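Progress Report: Mattress and Upholstered Furniture Recovery Line, Verkville
Prepared by Berwyn Powell, Operations Lead, Losex
Submitted to the Drummond Fund
Reporting period ending 2021-03-31

Summary. The Verkville line is running one shift. Intake exceeded the plan for the period, and teardown fell behind it. The foam baler is in service. The second spring baler is not. Spending is within the approved budget, with one line moved as described under Costs. 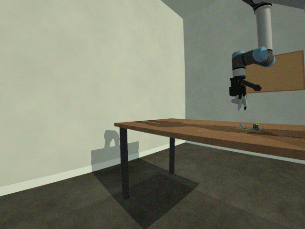
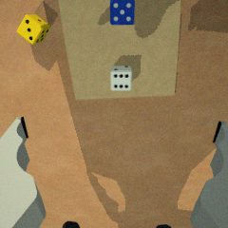

Dice on a wood-toned tabletop, both views rendered.

1. Intake

Losex received 3,387 units during the period against a planned 3,000. A unit is one mattress or one box spring; a set is counted as two. Most of the surplus came from two hotel refits that released stock earlier than their schedules stated. Curbside collection from the county was flat.

Of the units received, 223 were rejected at the dock. Reasons logged were bed bugs, soaking, and contamination with motor oil or paint. Rejected units are wrapped, tagged and held in the outside trailer until the landfill run. The trailer was full twice, and on both occasions the dock stopped taking walk-in drop-offs until it was emptied. We have asked the hauler for a standing pickup.

2. Teardown

The crew dismantled 2,121 units. The remainder of accepted stock is stacked in bays C and D under cover. Bay D was meant for baled steel, so bales are now going to the north wall, where the forklift has to back out past the shredder. This is slow but within the site safety plan.

The shortfall has two causes. Pocketed coils take far longer to strip than open coils, and hotel stock is nearly all pocketed. The original time estimate was based on household mattresses. The line also ran short by two people for part of the period after one trainee left and one moved to the truck.

We tested two ways of handling pocketed coils. Cutting the fabric by hand gives clean steel but ties up a bench. Sending the whole unit through the shredder with a magnet after it is quick, but the steel comes out with fabric in it and the buyer pays the lower grade. Hand cutting will continue for now, and the shredder will be used only when bay C is full.

3. Materials

Steel: sold baled to the regular scrap buyer. One load was downgraded for fabric content (see above).

Foam: baled and sold to a carpet pad maker. Bales from the new machine hold their shape in transit, and there have been no returns.

Wood: box spring frames are chipped for boiler fuel. Chips with staples still in them are refused, so a second magnet has been fitted at the chute.

Cotton and mixed fiber: no steady buyer. Etari has taken sample bales for use in acoustic panels and has asked for a lower moisture reading before it will discuss price. We are storing fiber off the floor on pallets and checking moisture on each bale.

Quilted covers: landfilled. No change from the last report.

4. Equipment

The foam baler was installed and signed off. The operator guard had to be refitted once after the hinge bolts worked loose.

The second spring baler is on site but not connected. The electrical contractor found that the existing panel cannot carry it with the shredder running. A quote for the panel upgrade has been received and approved. Work is scheduled for April, subject to the utility's shutoff slot.

5. Staffing and training

All line staff have completed knife, lifting and lockout training. Two trainees have moved from stripping to baler operation. There were no lost-time injuries. One cut to the hand was treated on site, and cut-resistant gloves in a smaller size have been ordered, as the stock size was loose on several workers.

6. Costs

The panel upgrade was not in the original budget. With the Fund's written consent, the amount was moved from the signage and outreach line. Landfill fees are above plan in proportion to the rejected units. Fuel is below plan.

7. Next period

Connect and commission the second spring baler.
Fill the two open line positions.
Clear bay D and return it to steel storage.
Submit dried fiber bales to Etari and report the readings.
Revise the time estimate for pocketed coils and issue new throughput targets for the Fund's approval.

8. Decision requested

Losex asks the Fund to accept tonnage of material sold as the main measure in place of units dismantled. Unit counts treat a crib mattress and a king the same, and they do not show the loss in grade when pocketed coils are shredded. Weigh tickets are already kept for every outgoing load and can be supplied with each report.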